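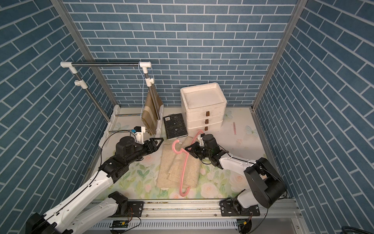 Caderno de laboratório, página 81
Projeto discente Pratero – Manipulação bimanual de têxteis
Setembro, turno da tarde, sala 2651
Presentes: Solange Cordeiro (registro), Wondimu Lemma, Nii Ayaaba. Orientação: Prof. Emerson Falcão.

Retomou-se às 14h a tarefa do cabide, na versão aprovada na reunião anterior: aproximação dos dois braços, preensão do cabide rosa sobre a toalha bege e transferência para o varal ao fundo da cabine. A teleoperação ficou a cargo de Nii Ayaaba. Wondimu Lemma acompanhou os registros de corrente dos motores e a sincronização das câmeras.

Antes da primeira execução foi refeita a referência de zero dos dois braços. O esquerdo apresentava desvio na junta do punho, corrigido por software. O aperto dos parafusos das placas de base no trilho foi verificado, sem alteração.

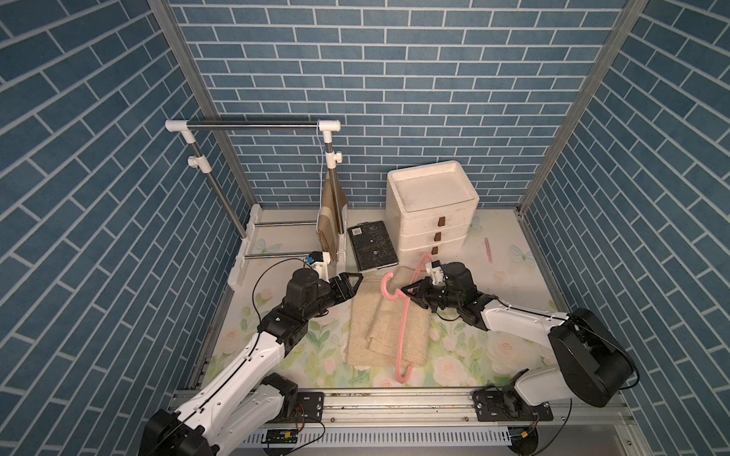
A divisão de funções entre os braços continua em discussão. No protocolo vigente, o direito segura o corpo do cabide e o esquerdo auxilia pelo lado do gancho. Wondimu propõe inverter a ordem de entrada, a fim de reduzir o risco de colisão entre os punhos na região central. Ficou acordado testar as duas ordens com a mesma posição inicial da toalha – sem isso a comparação não tem validade para o relatório.

O limite de corrente da garra foi fixado em 80% do valor nominal. Com valores menores, o cabide girava entre os dedos durante a elevação. Convém repetir o ensaio com o limite anterior depois da troca das almofadas dos dedos, solicitada à oficina.
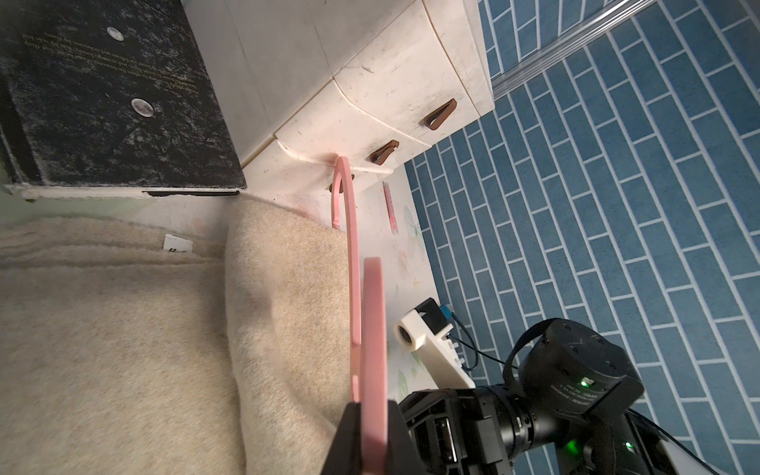

Preensão pela extremidade inferior do cabide, vista da câmera de punho.

O episódio 11 foi descartado por perda de quadros em uma das câmeras. Os demais foram gravados no servidor do laboratório, com anotação manual de início e fim de cada fase. Rowena Marquez fará a conferência das anotações. 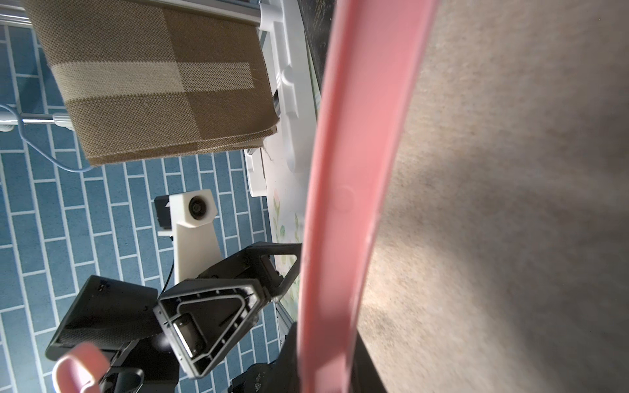
A segmentação do cabide nas vistas de punho permanece como o ponto fraco do conjunto de dados. O modelo treinado no semestre passado supõe o objeto inteiro e a meia distância, condição que nem sempre se verifica. Quando a borda rosa passa muito perto da lente, atravessa a imagem de cima a baixo e perde nitidez; o tecido marrom sobre a barra metálica, ao contrário, conserva a trama legível e pode servir de referência para localizar o varal. Nii sugeriu anotar também a peça branca de plástico ao lado do tecido. O Prof. Falcão autorizou a inclusão dessa classe, desde que descrita no protocolo.

Pendências: atualizar o protocolo (Solange); comparar as duas ordens de entrada (Wondimu, Nii); confirmar com a oficina o prazo das almofadas.

Visto da orientação: E. Falcão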